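Trorndale robotics club takes the arm to Plakurberg

I drove out to the Tukimside building again last night to catch up with the Trorndale student robotics club, and I'm happy to report they're going to Plakurberg! The entry went in this month, the fee is paid, and the arm mostly does what it's told now.

If you missed my last item, the club meets at 6:30 in the old drafting room upstairs (use the side door, the front one is locked after five). They've been working on a sorting arm they call Boonchu, and no, I never did get a straight story on where the name came from. Three people told me three different things and they all seemed very sure.

The Plakurberg contest has one main event for student teams. The arm has to pick up parts from a mat and drop them into the right bins, and every team gets 188 seconds on the clock. You get 2 runs and the better one counts. Last year the Trorndale team scored 80 points, which put them somewhere in the middle of the pack, and they lost most of what they lost on small flat pieces. The old fingers closed at a bit of an angle, so thin stuff would slide right out.

So that's where the fall went. Kusum Thakur redrew the fingers from scratch, then redrew them again after the first pair came out too stiff, and I sat next to her for a good part of the evening while she explained why the spacing of the bolt holes matters so much. I followed maybe half of it. What I did get is that if one side sits even a hair lower than the other, the tips don't meet flat, and then everybody spends the night with a hex key instead of practicing. They close the gripper with nothing in it, look at the seam, loosen one side, tighten it, and close it again. It's slow work and there's a lot of snacking during it. (Thank you to whoever brought the lemon bars!)

Tudor Cârstea has been on the software side, mainly the part that decides how hard to squeeze. He had it on a laptop with a cracked corner and kept asking for one more try before they packed up — I think I heard "one more" until almost nine. The younger members were timing practice runs with a kitchen timer and calling out the bins, and it got pretty loud in there. I loved it.

They still need a second set of drop bins to practice with, since the contest ones are deeper than what they've got. If you have sturdy plastic tubs you don't want, about shoebox size, leave them at the Tukimside front desk with the club's name on them. They could also use a ride for the spare parts crate on contest day. A hatchback would do it.

Families are welcome to come along to Plakurberg, and watching is free. Doors open at 9 a.m. and the Trorndale runs are before lunch. I'll be there with a thermos and will post the score as soon as I have it. 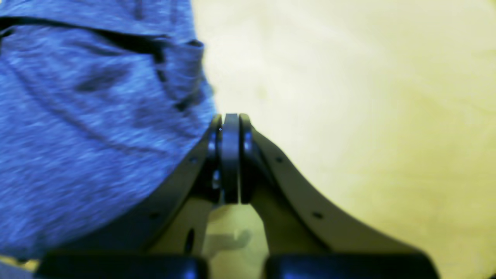

Marisol: My daughter was on a team two years ago and the flat pieces got them too. I have four tubs in the garage, lids and all, and can drop them off after work. Is the front desk still open until six?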